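The Case Against the Sorted Drawer

By Josefina Retamal
Mar 19, 2020

Every spring the same advice comes around. Buy dividers. Give each thing a home. Label the home. I have been reading this advice for 17 years and following it for maybe three of them, and I would like to know who it is for.

My sister-in-law swears by the Flornby trays, which come in a set of five and snap together so that a kitchen drawer looks like the inside of a tackle box. She gave me a set in December. I filled them the same evening: batteries in one, string in the next, pens in the long one. It took most of an hour and looked wonderful. Then the tape measure came back from the bedroom, where we had been arguing over a bookcase, and it was too fat for the tray marked for it. It sat on top of the string. By the weekend the string had moved in with the batteries, and the set has been in the garage ever since.

The people who sell this stuff will tell you I bought the wrong size. They always do. There is a deeper tray, and a wider one, and a lid. I have noticed that the answer to a tray is never fewer trays.

What I question is the idea under all of it, that things want to be with their own kind. Brushes with brushes, tools with tools. It sounds reasonable until you watch where a household keeps its hands. A tape measure gets used in every room. A scrubber goes from the sink to the tub to somebody's muddy boots. The hairbrush is wherever the last person in a hurry dropped it. Sorting them by type tells you what they are, and I already knew what they were. I wanted to know where they were.

A big plain bin answers that question. They're in the bin. Go look in the bin.

I can hear the objection, because I've had it from my own mother: you will never find anything in there. Well, how many things are we talking about? If the bin is deep enough to lose a flashlight under old mail, then yes, you have a problem, and the problem is the mail. Keep it shallow, keep the paper out, and let it hold only what has been picked up off the floor or the counter that day. You can see down to the bottom. A brush looks nothing like a scrubber, and you don't need a label to tell them apart.

The mixed bin has faults, and I don't want to oversell it. Small things slide under flat things. Bristles pick up whatever they lie against, so I would keep anything greasy well away from a hairbrush. And somebody does have to empty it, or you've just built a nicer pile. In our house that job was supposed to rotate. It has not rotated.

Then there is what the bin is made of, a subject on which I have been lied to by several catalogs. The woven one from Iturra shed bits on the carpet for as long as we owned it. The felt one from Gusia slumped the first time I put a hammer in it. Skasudside makes a clear plastic one that is supposed to let you see the contents from the side, and what you see from the side is the side of a hairbrush. I've come around to plain sheet metal. It's loud, it's ugly, and it holds its shape when you drag it across a bench by one wall. Wipe it with a rag and put it back. If you need more room, get a second one just like it and stand it behind the first, and please don't decide that one is for blue things.

Do I think a sorted drawer is a sin? No. Knives should be sorted. Medicine should be sorted. If you sew, or tie flies, or fix watches, you have my blessing and you probably have your own system already. My quarrel is with the ordinary leftovers of an ordinary day, and with being told that a hairbrush lying next to a tape measure is some kind of failure on my part.

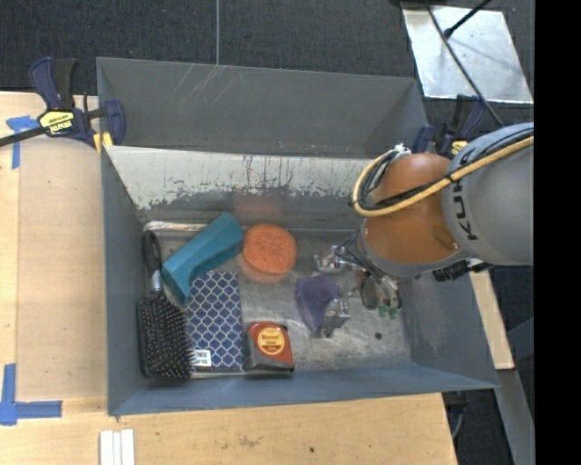 What I Would Buy Instead

Nothing, for a month. Use a roasting pan if you have to. Set it where people drop things now, even if that's an awkward spot by the back door, and see what collects in it. After that you'll know what size you need, and I suspect it will be smaller than the one on sale.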